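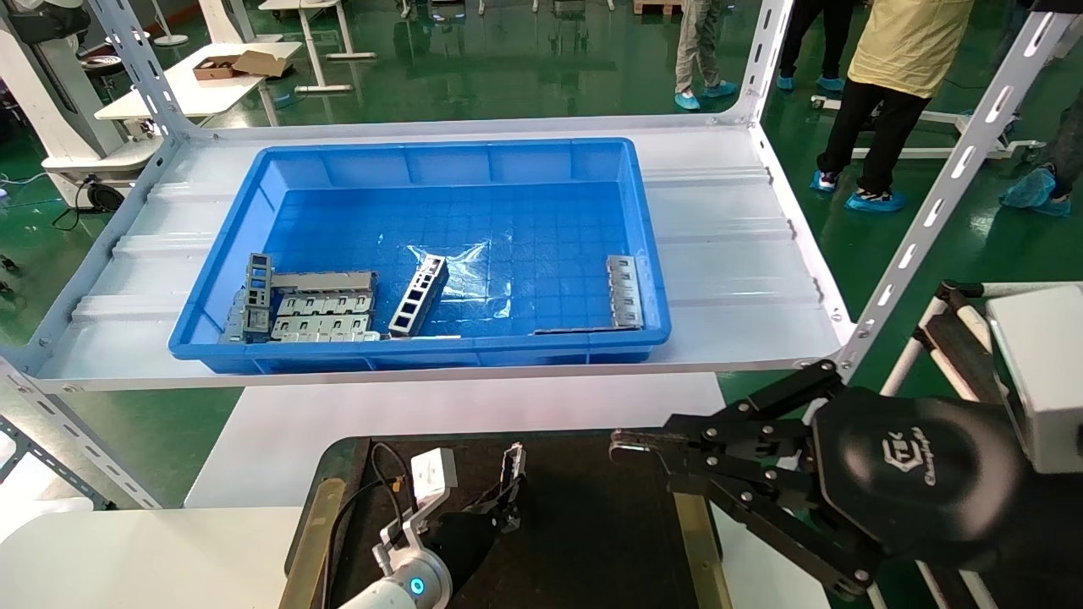

Teleop update, quick one because the station is booked again after lunch. The tray pick task is where most of our hours went this month and it's finally giving us demos we want to keep. Four stamped metal parts in the blue tray, tray on the shelf, two arms, two different grippers, one person driving. Sounds easy. The plastic bag lying in the bottom of the tray is what eats the time, it throws reflections and the long part with the ladder holes sits right on top of it, so when you close the fingers you can end up with part plus bag. Then you stop, open, back off, try again. Keep those ones please! Do not delete a demo just because you had to try twice. More on that further down.

Numbers first. We closed the month with 1,451 kept demos on the tray task. 47 more are sitting in review, mostly mine, sorry. Fludent (the new driving software, for anyone who missed the February kickoff) is now on both stations and the old joystick setup is off the bench. If you still have a joystick profile you love, export it before it goes, Chalerm has the cable.

Speaking of Chalerm. Chalerm Chaimongkol wrote up how he drives the two-finger side and I'm pasting the short version, since people keep asking in the hallway and he has other work to do.

"Come in high. Stop above the part and wait for the arm to settle, a full breath, then go down. If you go down while it's still moving you get a wobble in the data and the policy learns the wobble. For the flat plate with the slots I go for a corner that isn't stacked on anything. For the thin strip standing on its edge, line the fingers up with the strip first, away from the tray wall, and only then drop. Don't drag it up the wall. If I don't like my angle I leave and come back in, I never twist inside the tray."

The last bit is the one most of us get wrong. I do it all the time. Twisting in the tray feels faster, and on replay you see the wrist hunting left and right for ages.

The multi-finger hand is a different animal. Big, lots of joints, and the glove mapping still isn't great on the thumb. Current advice, until Meesuk gets the new mapping out:

Close slower than feels natural. The glove lags, the hand catches up all at once, and then you've squeezed something.
Use it for the bracket and the long frame part. Skip the thin strip with it for now, hand that one to the other arm.
Recalibrate the glove every time you take it off. Every time. Yes, also for coffee.
If the fingers in the viewer don't match your own fingers, stop and say so. A bad glove session cost us a whole afternoon of demos last month and none of them could be saved.

On session length. We tried long blocks and the quality falls off a cliff. After 15 minutes people start rushing the place, dropping parts from too high, all of that. So the block is now 15 minutes, then swap drivers, and the one who comes off watches and labels. Labeling right after driving works well, you still remember why you backed off. Target per station per day is 80 kept demos. Not 80 attempts. A few of you were logging attempts, which made us look amazing for a week.

What counts as kept, because the old page was out of date:

Part ends up out of the tray and placed on the black work surface, any orientation.
Retries are fine, label them "recovery".
Bag comes along with the part: keep it if you shook it off or put it back and carried on. Throw it out if someone had to reach in.
Long pause in the middle (phone, question, sneeze) gets trimmed or tossed. Don't leave it in.
Anything where the arm faulted, toss, and write the time in the log so Gendama can match it with the controller side.

The recoveries matter a lot more than we thought. First policy we trained had almost none of them, we'd been throwing out every demo with a missed grasp and feeling very tidy about it. Put that policy on the arm and it was fine right up to the first miss. Then it just closed on air, lifted, carried nothing over and put nothing down, very politely. The version trained with recoveries goes back and looks for the part again. Still slow. Still loses to the bag more than I'd like. But it tries, and thats new.

Please mix up the layouts too. We reviewed a week of data and one driver (no names, you know) had set the parts down the same way nearly every time. Lean the long one the other way. Stand the bracket somewhere else. Stack the plate under something. Move the bag, crumple it differently, spread it out. Change the layout between demos, in the break doesn't count. Also slide the tray a bit along the shelf now and then, the ridges make it catch, so lift it a little instead of pushing.

Couple of housekeeping things.

Shoe covers on past the line. We got a reminder.
Walk behind the operator, never between the operator and the arms. Visitors as well, and if you bring them you tell them.
The Druvanis review is coming up and they want to see a live drive plus a policy run, back to back, same tray. Need two drivers who don't mind being watched. Volunteers to me, otherwise I pick.
Log in as yourself! Half of last week's demos are under the shared account and we can't tell who needs help with the glove.

Next on the list is a second tray with parts nobody has driven yet, so we get an honest test. Chalerm is collecting odd shapes. Nothing sharp, nothing oily, nothing you need back. After that we'd like to try the handover, one arm picks, other arm takes it, which a couple of people have done for fun between blocks and I'd love those recordings if they got saved anywhere.

Station schedule is on the usual page, two morning slots still open. New drivers get an hour with Chalerm or me before there first recorded block, write and we'll find a time.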